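Speaker notes: Open Day at the Skuvville site, manual handling demonstration
Prepared for the afternoon session in July. Speaker: Priit Hunt. Questions to be taken jointly with Kazuhiro Yagi.

Slide 1. Welcome

Good afternoon, and welcome on behalf of Kolleo. Thank the Dralville delegation by name of institution only; the full list is on the lectern. Mention the fire exits on the left and right of the hall. Telephones to silent.

State the purpose of the talk. Visitors will go through to the demonstration area at half past two, and they should know beforehand what they are going to look at and what they may reasonably ask of the operators. The talk lasts 22 minutes. Please keep to it, as the second party is due straight afterwards.

Slide 2. What the demonstration covers

The subject is the sorting and picking up of everyday household goods with hand-held grippers. The operator holds the tool, closes the jaws on an item, lifts it and sets it down elsewhere on the worktop. Each tool carries its own camera, and the recordings are later used in teaching a robot arm to do the same work.

Explain that the goods are ordinary ones. Visitors often expect blocks and test pieces. We prefer packets, tubes and wrappers, in whatever condition they come to us, and the operators are asked not to tidy them first. A soft packet changes shape when it is gripped, and a robot which has only met firm boxes will handle it badly.
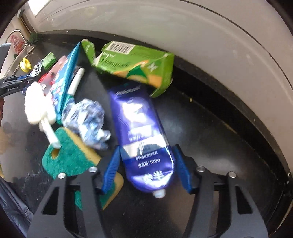 The collection held at Skuvville now stands at over 3232 recordings. Pause here. If asked how this compares with other sites, say that the figure is our own and that we do not publish comparisons.

Mention the Org programme, under which the recordings are shared with our partners in Dralville. The agreement is renewed each July. Details of funding should be referred to the office and not answered from the floor.

Slide 3. How an operator works

Operators train in pairs. In the first week they handle firm items only. Soft and flat items follow once the supervisor has signed the training sheet. Mr Yagi wrote the present training sheet and will be glad to discuss it.

Points to make in this order:
Approach slowly, with both jaws open.
Close until the item is held, and no further.
Lift clear of the worktop before moving sideways.
Set down, open, and draw back along the same line.

A common question is why the operators do not simply use their fingers. Reply that a robot arm has no fingers of our kind. A recording made with the jaws shows a grip that the arm can copy.

Slide 4. Flat and flexible items
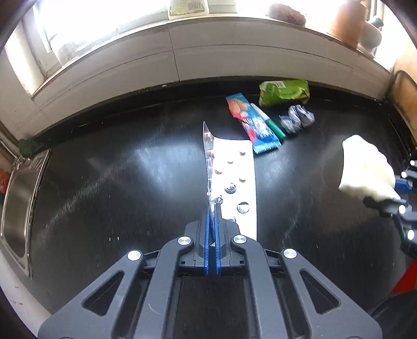
Flat items remain the most difficult part of the work, and visitors should be told so plainly. A thin sheet lying on a smooth surface offers very little for the jaws to take hold of, and a small error in height means that they close on nothing. The blister pack on the screen is being pinched low down between the two blue pads, with most of its length reaching out in front of the gripper. A grip near one end leaves a good deal of the sheet unsupported, so the operator must allow for it to tip when it is raised. Allow a moment for the audience to look at the other gripper on the right, which has hold of a crumpled white cloth or tissue. Soft material of that kind is a separate exercise on the training sheet, and it is assessed separately.

Glare should be mentioned too. Shiny packaging and a polished worktop both throw light back into the camera, and this can hide the edge of an item. We have chosen to keep such recordings in the collection. Mr Yagi may wish to add a few words.

Slide 5. Arrangements for the visit

Visitors will be taken through in 2 parties. The first leaves with Mr Yagi by the side door; the second remains seated until called.

Please ask visitors to observe the following:
Stay behind the yellow line while an operator is working.
Do not hand items to an operator or remove any from the worktop.
Address questions to the guide during a recording, and to the operator between recordings.
Photographs are permitted from the line, without flash.

Anyone wishing to try a gripper may do so at the practice table after the second party has returned. Children must be accompanied.

Slide 6. Questions

Leave this slide up until the hall has cleared. Feedback forms are on the chairs and should be returned to the reception desk.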